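Whitlock Workroom — users' meeting, minutes
Sunday, November 14, 2021, upstairs, started late (key)

Present: Morag Guthrie (chair), Trinh Mai, Nga Quan, Dimas Purba, Hậu Quách (minutes, typed as we went, sorry for spelling)
Apologies: none recieved

1. October minutes
Agreed. One correction from Nga — the shelving quote was for the back wall, not the window wall. Morag to alter the file copy.

2. Matters arising
Tap in the corner sink: washer changed, fine so far. Dimas still has the old one if anyone wants to match the size.
Noticeboard: still on the floor. Dimas to put up before next meeting. Needs two people, Trinh will hold the other end.
Radiator by the door: letter sent to landlord, no answer. Morag to ring.
Kettle descaler: bought, not used. Nga took it downstairs there and then.

3. Money
Balance £2,846. Nothing owed out except the Cleso invoice, £260, for the storage tubs. Trinh asked why it was more than last time. Morag: delivery went up and we ordered the lids separatly. Agreed to pay it. Agreed to ask Cleso for a price with lids included before we order again.
Hire income for October not in yet, two groups to chase. Nga chasing both.

4. Tubs and containers
Long item. Trinh and Dimas did the count last week: 74 containers in the room of all kinds, only 40 with a lid that fits. Rest either no lid or wrong lid. Trinh has the sheet if anyone wants to see it.
Discussion on whether to throw out the lidless ones. Dimas for it. Nga against, open ones are better on the table, you can see what is in them and people put things back. Morag thought a bit of both.
Agreed:
— lidded ones go on the shelves, labelled on the short end so the label faces out
— lidless ones for table use only, stacked under the sink when finished with
— cracked ones out, Dimas to take to the tip
— odd lids kept in a bag till January then out
Labels: Hậu to print. Big letters please. Last lot were too small to read from the door and fell off. Trinh says wipe the tub first and let it dry.
Someone's buttons have been sitting in the biscuit tub since summer. If they are yours please say. If not claimed they go in the general button tin.

5. Shelving
Prullosska quote for back wall is good till the end of the month. Three shelves, deep enough for a tub lengthways. Nga measured again on Friday and it does fit, but only if the coat hooks move along. Nobody minded the hooks moving.
Dimas asked could we build it ourselves. Discussion. He would do it but not before Christmas. Agreed go with Prullosska, fixed by them. Nga to confirm in writing and ask what day, needs to be a day with no hire on.
Everything on that wall has to come off beforehand. Boxes to go in the passage, NOT in front of the fire door. Morag to check with downstairs that the passage is OK for one night.

6. Tables
The white table. Morag would like it kept as a working surface and not a parking space. Same point as last time, and the time before. Things get left on it at the end of a session and the next lot have to clear before they can start.
Suggestions:
Trinh — one container per person on the table, anything else on the trolley.
Nga — container to stay at the back of the table so the front edge is free to work at.
Dimas — wipe-down at the end of every session, cloth on the hook, not in the sink.
All three agreed for a trial till the next meeting. Sign to go up by the light switch, Hậu to do with the labels.
Marks on the surface: Flakance cleaner was tried on the underside first and did no harm, so OK to use on top. Small amount, damp cloth. Do not use the green scourers. Morag has hidden the green scourers.
Second table (folding one) has a leg that slips. Out of use, please leave it folded. Dimas will look at the catch.

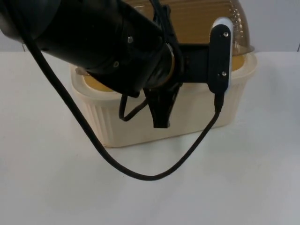
The white table, with a container on it.

7. Leads
Trinh raised leads generally, the room has a lot of them now. Extension leads to be coiled loosely and hung up after use, not wound tight round the hand. Nothing to be run across the doorway. Anyone whose own lead lives here, put tape with your name on it near the plug. Nga has tape.

8. Cleaning rota
Goes up to the end of the year as follows. Trinh and Hậu first, then Dimas and Nga, then Morag on her own with help from whoever is in. Floor, sink, bins, tables. Windows only if you feel like it.
Bin bags are on the top shelf behind the paint trays. We are not out of them, they are just hard to see.

9. AOB
— Nga: could the start time move half an hour later in winter. Agreed for December and January.
— Dimas: the good scissors have gone again. Please look at home.
— Morag: hirers should be sent the table and container rules with their booking. Nga to add a paragrph to the email.
— Trinh asked for a second hook for the cloth. Yes.

Actions
Morag — file copy of October minutes, landlord re radiator, pay Cleso, passage for one night
Nga — Prullosska in writing, hire income, hirers' email
Dimas — noticeboard, cracked tubs to tip, table leg
Trinh — hold other end of noticeboard, ask Cleso for price with lids, cloth hook
Hậu — labels, sign for light switch, these minutes round to everyone

Next meeting: second Sunday in December, later start as item 9. Dimas bringing milk.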